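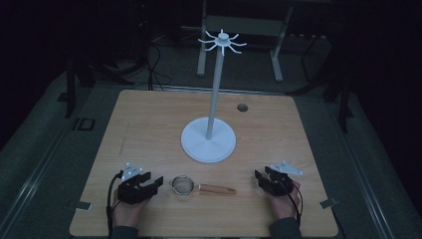
Page last changed: July, 4:30 p.m.

Kitchen stores: hanging storage for small utensils

The shared kitchen at Marinho now has a written standard for small hanging items. It covers strainers, tea infusers, measuring cups, whisks and mugs. Pots, knives and cutting boards stay under the existing shelf plan and are not affected.

The stand is a mug tree with a round, flat base and a single upright. Eight curved hooks spread out from a hub at the top, each turned up slightly at the tip. All the hooks sit at one level, which puts the whole load high on the pole. A stand of this type should be loaded in opposite pairs. Two heavy mugs on neighboring hooks will shift the balance toward that side, and a narrow pole shows a lean sooner than a thick one. Check the joint at the base when the stand is cleaned and tighten it if there is play.

Small strainers are the items most often left in the drawer. A round mesh bowl picks up dents from anything stored on top of it, and a bent rim no longer seats on a cup. Before a strainer goes on a hook, look for a wire loop, a rest tab or a hole in the handle. If it has none of these, it goes in the upright utensil jar, handle down. Do not hang it by the mesh. The wires spread under a point load and do not return to their original spacing.

Wooden handles need separate handling. They are washed by hand, wiped at once and left flat on a towel until dry, with the bowl clear of the cloth. They do not go in the dishwasher. Izzati Nugroho has put food-safe mineral oil in the cabinet under the sink for handles that feel rough. One thin coat is enough. Leave it for 30 minutes, then wipe off the excess.

Placement on the table

Keep the base fully on the tabletop and away from the small round hole near the far edge. A mug lifted from the back hooks passes directly over that hole, and drips run into it. Scratches in the table finish come mostly from dragging, so lift the stand by the pole, close to the base, when moving it. Felt pads are acceptable under the base if they are all of the same thickness. Replace them as a set.

Stock and labels

Ilham Chong finished the utensil count for both floors. The register now holds 638 items, of which nearly 30 are strainers in three sizes. Duplicates with loose rims or broken mesh have been withdrawn. The remaining strainers are listed by bowl diameter, measured across the outside of the rim, because the old labels mixed inside and outside figures.

Drawer 7 is being cleared for baking tools. Anything in it that can be hung or stood upright should be moved before the end of the month. Corrections to the register go to Larasati Santoso, with the shelf code and the item size.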